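The **Nurkville Table Course** is a student project in robot manipulation, run as a one-term class and as a club contest in October. Students program a robot with two arms to sort, move and stack ordinary kitchenware on a table marked out as a grid. The course takes its name from Nurkville, where it was first taught. A second section meets at Pleseden.

## Background

The course grew out of an older club activity called Stokimach, in which teams moved wooden blocks between numbered squares. Stokimach used a single arm and a printed mat. When the class was set up, the blocks were replaced by cups, bowls and dishes, and the mat by a table that students tape themselves. The name Stokimach is still used for the opening round of the contest.

Enrollment is limited to 30 students per term. No earlier programming class is required, but students must pass a safety check before they work within reach of the arms.

## The grid

Cells are marked with blue painter's tape. Each team lays or repairs its own lines at the start of a work period, and small gaps, overlaps and crooked joints are allowed by the rules. The grid is used for giving instructions and for scoring. It isn't used as a source of exact measurements, and programs that depend on perfectly square cells tend to do poorly.

Columns are given letters and rows are given numbers, counted from the side nearest the arms. An object belongs to the cell that holds the larger part of its base. If a base is split evenly by a line, the team may name either cell, but must do so before the arm moves.

Early exercises are done with no objects in the working cells. Students bring the open gripper over the surface and use the wrist view to find a crossing, then move one cell at a time.

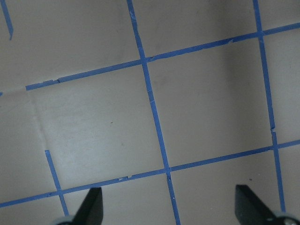
## Kitchenware tasks

The second half of the term is given to tasks with real objects. The usual set includes plastic cups, bowls, a tray and a dish rack. Cups come in several colors, and a task card names the color to be picked up and the cell where it should go. A task may call for one arm or for both.

Common tasks include:

- moving one named cup from the tray to a cell
- returning all cups to the tray
- separating two stacked bowls
- placing a mug on the rack

The tray may be set down across a tape line. In that case its cups are scored by their place on the tray, and the cell rule doesn't apply until a cup has been lifted off.

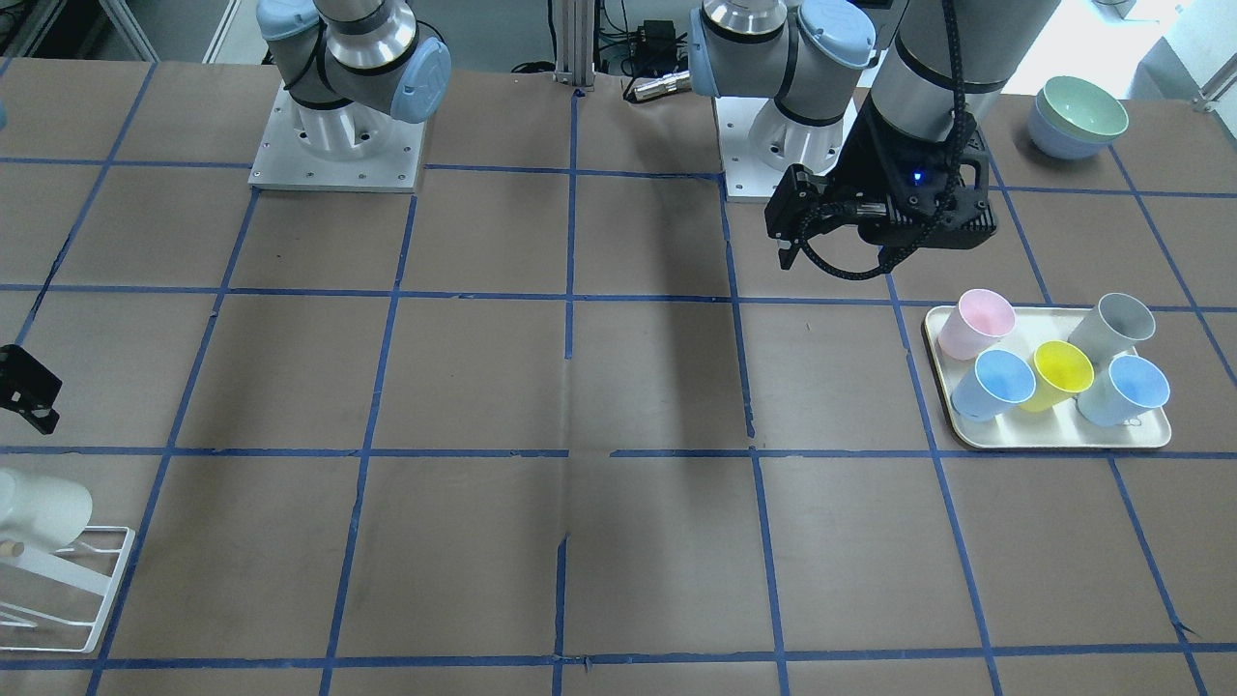
*Course table with cups on a tray, stacked bowls, and a dish rack. The left arm's gripper is over the table near the tray.*

## Scoring

A full contest run is worth 62 points. Points are given for each object placed in its named cell, with a smaller award for an object that ends up in a neighboring cell. Knocking over a cup costs 2 points. Touching the table with a gripper carries no penalty unless the tape is pulled up.

Teams may stop a run and restart it once. The score from the restarted run stands, even if it is lower.

## Mosquera rule

The Mosquera rule allows a team to leave one arm parked for a whole run without losing points on tasks written for both arms, provided every object still reaches its cell. It is named after the Mosquera club, which asked for the change after its team finished a two-arm card with a single arm. The rule applies in the contest but not in graded class work.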